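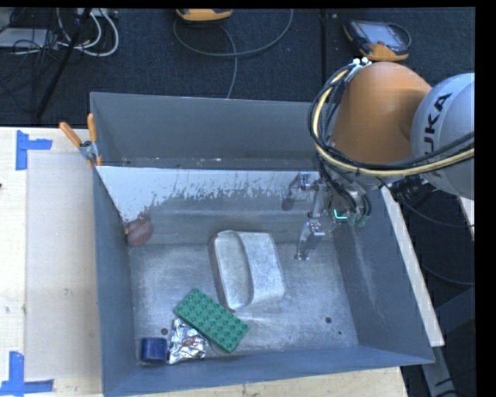 Gray metal bin with a green Lego Duplo plate and some crumpled foil inside.

Zustetti Party and Event Rentals, Hultstead
Frequently Asked Questions

Hello and welcome! If you've found your way to this page, you probably have a birthday, a wedding, a graduation or a big family reunion coming up, and you're wondering where on earth everyone is going to sit. We've been answering that question for families in Hultstead and the towns nearby for a good long while now, and these are the things people ask us most when they call or stop by the counter. If yours isn't on the list, please do call. We like talking about parties.

What do you rent?

Tables, chairs, tents, linens, plates, glasses, silverware, coffee urns, chafing dishes, patio heaters, string lights, coolers and a couple of small dance floors. We also have high chairs and booster seats, which people tend to remember the night before (please ask early, there are only so many of them!). We don't rent bounce houses or sound systems, but we're happy to tell you which of our neighbors in town do.

How far ahead should I book?

For a backyard party with a few tables and chairs, two weeks is usually plenty, and we've done it in two days when the calendar was kind to us. Tents are another story. September is our busiest month by a long way, with weddings on top of harvest suppers on top of school events, and the larger tents are often spoken for by early summer. If you have your date but haven't settled on anything else, go ahead and put a hold on the tent and let the rest come later. You can change the number of chairs and tables up to five days before delivery.

Do I have to pay a deposit?

Yes, we ask for a quarter of the total to hold your date, and the rest is due when the order goes out the door. There's a separate damage deposit on tents, glassware and the dance floors, and that goes back on your card once everything has been checked in. Checking in normally takes two working days. It can run a bit longer after a holiday weekend, when the whole barn is full of other people's tablecloths and Cúc Văn is trying to work out which gravy belongs to whom.

Can you give me an idea of prices?

Our most popular package is the one we call the Mivitz, named for the street where we set up the very first one. It includes the 20 by 30 tent, six round tables, chairs to match and a buffet table, and it's $467 for the weekend. Setup of the tent is included in that price. Tables and chairs on their own are priced by the piece, and the full list is kept at the counter. We're glad to read you any part of it over the phone, or Thư Từ will email you a written quote, usually the same day if you write before noon.

What counts as a weekend?

Our weekend rate runs from Friday after lunch until Monday at 10 in the morning. You pay the same whether you use the things for one evening or for the whole stretch, so if your sister-in-law would like to borrow the tables for brunch the next day, that's fine with us, as long as they stay at the address on the order.

Do you deliver?

We do! Delivery inside Hultstead is $15 each way, and for everyone farther out it goes by distance, so give us your address and we'll tell you. Our drivers, Phong Lã and Hưng Nông, will bring everything to one spot on the ground floor or in the yard. They'll carry it up one flight of stairs for a small extra charge if you let us know beforehand. If you have a narrow gate, a long gravel drive, a steep hill or a dog with strong opinions, please mention it when you book.

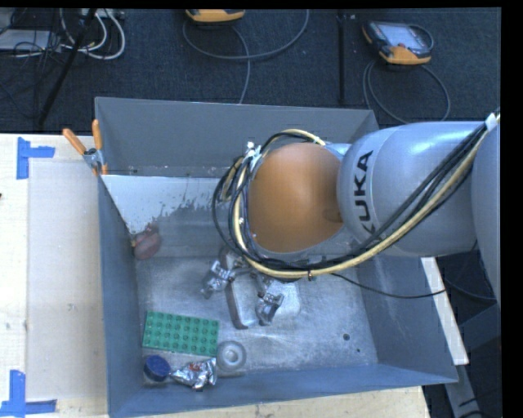 You're welcome to pick up your order yourself, too, and plenty of people do. Ten folding chairs will fit in most wagons and small SUVs with the seats down. The 60-inch round tables are bigger than people picture, and they won't go into a regular car however you turn them, so for those you'll want a pickup or a van. We lend blankets and straps at no charge. Just bring them back, please, with everything else.

Do you set up the tables and chairs?

Tent setup and takedown are always done by us, and there are no exceptions to that one. Tables and chairs come stacked, and most customers like to arrange their own. If you'd rather come home to a yard that's all laid out, we can do that as well. It's charged by the hour, and it goes much more smoothly when we have a little drawing of where you want things. The back of an envelope is fine. Anselmo Yupanqui, who runs our tent crew, has worked from a napkin more than once.

How big a tent do I need?

It depends on whether your guests will be sitting at tables, sitting in rows or just milling about with a drink. Sit-down dinners take the most room, and a buffet line or a dance floor adds to it. Our largest tent is comfortable for 200 people seated in rows, but if you're feeding them all at round tables you'll want to stay at 167 or under, and even then the servers will be turning sideways here and there. Please leave five extra feet on every side for the ropes and stakes. We also need to know about sprinkler lines, septic tanks and buried cables before we drive anything into your lawn.

Can a tent go on a driveway or a patio?

Often, yes. We use water barrels or concrete weights in place of stakes, and there's a fee for the extra hauling. The ground should be fairly level, and there can't be any low branches or power lines overhead. We'll come and take a look first for free if you're within the delivery area.

What happens if it rains?

Our tents are made for rain, and side walls can be added right up until the morning of delivery if we have them on the truck. Wind is what worries us. If the forecast is bad enough that the crew doesn't feel right putting a tent up, we'll call you as early as we can, and you can choose between a new date and your money back for the tent. For tables and chairs without a tent, you can cancel for weather up to 24 hours ahead and keep your deposit as a credit for a year.

Do I have to wash the dishes?

No washing, but please scrape and rinse them and put them back in the crates they came in. Glasses go upside down in their racks. Food that has dried on for three days is a misery to get off, and we do have to charge a cleaning fee when things come back that way. Linens should be shaken out and dry when they go into the bag, as damp cloth will mildew overnight in warm weather. Don't wash them yourself, even if you mean it kindly. Red wine that's been through a home dryer never comes out again.

Something got broken. What now?

It happens at nearly every party, so don't lose sleep over it. Put the pieces in a box if you can do it safely and tell us when you return the order. Plates and glasses are charged at what it costs us to replace them, and a lost fork or two we generally let go. For an extra eight percent when you book, our damage waiver covers ordinary accidents with everything except linens. It doesn't cover things that have gone missing.

Can I come and see things before I decide?

Please do. The showroom is at the front of the old Đinh building, with parking around the side, and we keep a table set with each of our china patterns. You can borrow one napkin of any color to hold up against your flowers or your bridesmaid's dress. Mornings are the quietest, and we're open from 8:30. If you'd like to sit down with someone and go through a whole wedding from start to finish, call ahead so we can put a pot of coffee on and set aside an hour for you.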